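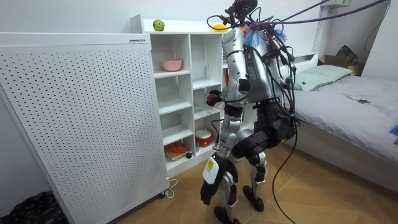 Figure 1. The room camera during the shelf task. The raised hand holds a small red object in front of the middle cubbies.

Learning from Demonstration, Unit 4
Collecting episodes in a furnished room

In the last unit we worked with data that somebody else had already collected and cleaned. In this unit we look at the step before that. Most of the problems you met in the Turkar exercise (the two clips with no end label, the action values that jump) were made on the day of recording, and they could not be repaired later by the training code.

The task used in these notes is called Samus. It is a shelf task for a humanoid with two arms. The robot stands in front of an open shelving unit, takes one named object and puts it in a named place. An operator moves the robot during the whole episode, and we record what the operator commanded together with what the cameras and the joint sensors measured. The learning system later sees the same measurements and must produce the commands by itself.

4.1 What one example contains

One example is one episode. For Samus an episode has the following parts:

The instruction, as one short sentence in everyday words ("put the red fruit on the top shelf").
The head camera stream.
The room camera stream.
Joint positions of both arms and both hands, and of the legs.
The commands of the operator, with the same clock as the streams.
A result label, written by a second person and not by the operator.

The limit for one episode is 40 seconds. If the operator needs more time, the episode is stopped and labeled "timeout". Please keep the timeouts in a separate folder and do not delete them. We will use them in Unit 6, when we train the model that judges success.

The legs are recorded also in the episodes where the robot does not walk. Students often leave out the leg values to save space. But when an arm reaches forward, the body must answer, and a policy which never saw the legs has no way to learn this.

4.2 Two cameras, two kinds of information

The room camera stays in one place for the full session. It shows where the body is in relation to the shelf, and it is the best view for the person who writes the labels. Its weakness is clear from Figure 1: the robot stands between the camera and a good part of the shelf.

The head camera has the opposite character. It moves, and it loses the feet and the rest of the room, but the place where the hand works is usually open to it.

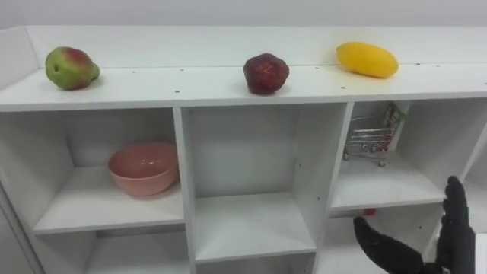
Text: Aishwarya Venkataraman. Exercises: Zlatko Delić. Flirnville course in robot learning.

In this head view the three fruits on the top surface are well separated, and a policy can tell them apart by color alone. This is comfortable for a first collection and dangerous for a second one. If the fruits never touch each other in your examples, the policy has no reason to learn where one fruit ends and the next begins. After the first block of episodes you should begin to place the objects closer.

Look also at the small shopping cart in the cubby on the right. From thin wires a camera gets very little, and the cubby puts part of them in shade. For objects of this type we ask for more episodes than for the bowl or the fruit.

The empty middle cubby is useful too. A place where something can be put down must be visible as free before the hand arrives there, otherwise the example teaches the policy to put things down blindly.

4.3 Changing the layout

A block is 40 episodes with the same instruction. Inside a block, the layout changes after every 10 episodes. To change the layout means at least one of these:

Move the target object to another cubby or to the top surface.
Exchange an object that is not the target for a different one.
Turn the target object to a different side.
Let the robot start one short step to the left or to the right.

Do not change the instruction and the layout in the same moment. When the success rate falls, you want to know which of the two was responsible.

The furniture of the room stays as it is. A bed, a bag on the floor and some cardboard belong to a normal room, and the policy should learn to ignore them. What we want to avoid is that such a thing is always present for one instruction and always absent for another. In the Orozco collection this happened with a chair, and the model learned the chair very well.

4.4 Cables and the tether

Before each episode the second person checks the long cables behind the robot. A cable under a foot changes the way the body moves, and this change goes into the data without any mark. The tether from the upper body must have enough slack for the complete reach, but not so much that it hangs in front of the head camera. Check both with the arm at its highest position — a check with the arms down says little.

4.5 Contacts that are not the task

An operator uses the hands for more than grasping. Sometimes a hand is resting on the furniture while the other hand is the one with an object. These contacts are real commands, and the policy will copy them like all the others.

Our rule is simple. If a hand touches the shelf and nothing moves, the episode stays in the set and gets the tag "support". If the shelf or another object is pushed, it gets the tag "disturbed" and goes to the separate folder. The person who labels should decide this from both streams, because a hand on the top edge can be outside the head view and still easy to see in the room view.

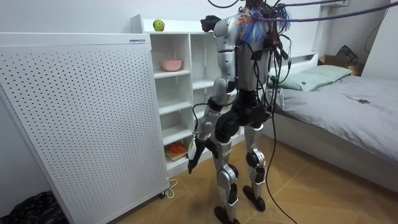

4.6 Counting what you have

At the end of the Samus collection the set had 387 episodes with the label "success". This number alone does not say much. Make a table with one row for each instruction and one column for each target position, and write the number of good episodes in every cell. The empty cells are your plan for the next session.

Exercises

1. Download the label file for Samus and build the table from 4.6. Which cells are empty?

2. Choose one episode with the tag "support". Write two sentences on what a policy could learn from it, and one sentence on what you would not want it to learn.

3. Train the small baseline with the head stream only, then with both streams. Compare the results for the fruit and for the shopping cart separately.

Please hand in exercises 1 and 2 before the session on Monday. Exercise 3 may be done in pairs, and the baseline code is in the same folder as for Unit 3.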